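From: Han-gyeol Cheon
To: Starnholm house repairs list
Subject: Re: [repairs] Six-panel doors, black levers, and my decline

Helmut Fuchs wrote:

> I have now changed 11 handles upstairs and the new levers are
> all on. They look very smart. Two of the doors will not stay
> shut, and one of them will only stay shut, which my wife
> discovered from the inside at 6 in the morning. I bought the
> Holska ones in black. The packet says "fits all standard
> interior doors". Do I blame the packet, the doors or myself?
> Also, should I have painted first?

Helmut,

The packet, then yourself, in that order. Leave the doors alone, they were there first.

We went through this in June with our own lot, same white six-panel pattern you have, same black levers or near enough. I used Carretero because the shop in town had run out of Holska and the man behind the counter told me they were the same thing in a different box. They are not quite. The spindle on mine was a good bit longer and I spent an evening with a hacksaw on the back step, being watched by next door's cat.

For the ones that won't stay shut: take the lever off and work the latch with a screwdriver through the hole. If it springs back smartly, the latch is fine and your strike plate is in the wrong place, usually too low by a hair. Rub a bit of lipstick on the latch, close the door, open it, see where the mark lands. File the plate if it's close, move it if it isn't. If the latch comes back slowly, or sulks halfway, you have done the fixing screws up too tight and the roses are pinching the works. Back them off half a turn. I had four like that and was very proud of how firmly I'd fitted them.

For the one that trapped your wife: the grub screw has probably let go of the spindle on the inside. Tighten it with the small hex key you have already lost. Until then I would prop the door and be nice to everybody.

On painting, yes, you should have done it first. So should I. I cut in round all of mine with the levers on, using a brush that cost more than the lever, and there is a fine white rim on every rose to remember me by. If you are going to gloss the panels now, do the bevels before the flat parts, then the rails, then the stiles, and don't go back to fiddle. Jilutmont satin goes on well but it's slow to harden. I shut the bathroom door after a day and took a strip off the edge opening it again. Give it three.

Screw lengths are on the list's shared page, under "Doors, misc", if anyone has the patience.

Han-gyeol
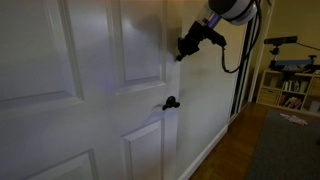 Can a lever handle be swapped without taking the door off its hinges?

It can be done with the door hanging where it is. Wedge it open so it doesn't swing, undo the screws on both sides, pull the old handles off the spindle and fit the new pair in their place.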